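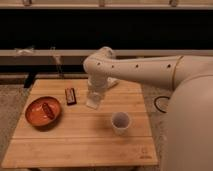
Clementina Magalhães
Kolumnistin, schreibt über Arbeit und Technik
26.09.2025

Wer zählt die langweiligen Becher?

2.466 Demonstrationen hat das Labor von Herkitz in Borna seit Juli gesammelt. Die Zahl steht auf der ersten Folie, sie steht im Förderantrag, und vermutlich steht sie bald auch in der Zeitung. Ich habe Zweifel, ob sie irgendetwas bedeutet.

Ein Durchgang sieht so aus: Ein weißer Arm hält einen durchsichtigen Plastikbecher über der Tischplatte, daneben warten ein Pappbecher, ein Schokoriegel und eine orangefarbene Schale. Am Ende wird gespeichert, dann kommt der nächste. Midovley heißt das System, das aus all dem lernen soll, wie man einen Tisch abräumt. 14 Leute führen den Arm im Schichtbetrieb, und jeder hat nach ein paar Tagen seine eigene Art zu greifen. Das gilt im Labor als Vielfalt. Mir kommt es eher vor wie Gewohnheit, mehrfach abgeschrieben.

Denn was sich kaum ändert, ist der Tisch. Helle Planken, warmes Licht, die Gegenstände mit ordentlichem Abstand zueinander. Meine Küche hat so noch nie ausgesehen. Bei mir klebt der Becher am Untersetzer, und der Riegel liegt halb unter der Post. Auf die Frage, wie viele Aufnahmen solche Zustände zeigen, bekam ich die Antwort, das komme in Phase 3. Wann Phase 3 beginnt, konnte man mir nicht sagen.

Noch mehr stört mich, was aussortiert wird. Durchgänge, bei denen etwas herunterfällt, gelten als misslungen und werden gelöscht. Das mag die Statistik verschönern. Ein Gerät aber, das in seinen Beispielen keinen kippenden Becher kennt, wird vor dem ersten kippenden Becher ziemlich ratlos stehen. Der kleinere Konkurrent Brandão bewahrt seine Fehlversuche auf und beschriftet sie von Hand, was teuer ist und auf Folien nichts hermacht.

Ich will den Leuten an der Steuerung nichts Schlechtes nachsagen. Sie arbeiten konzentriert, und die Arbeit ist eintönig. Bezahlt werden sie allerdings pro gültigem Durchgang, und wer so bezahlt, bekommt eben saubere, kurze, gleichförmige Durchgänge. Fünf davon habe ich mir hintereinander angesehen und konnte sie beim besten Willen nicht auseinanderhalten.

Bevor also die nächste Förderrunde bewilligt wird, hätte ich gern eine andere Zahl auf der ersten Folie: wie viele verschiedene Tische.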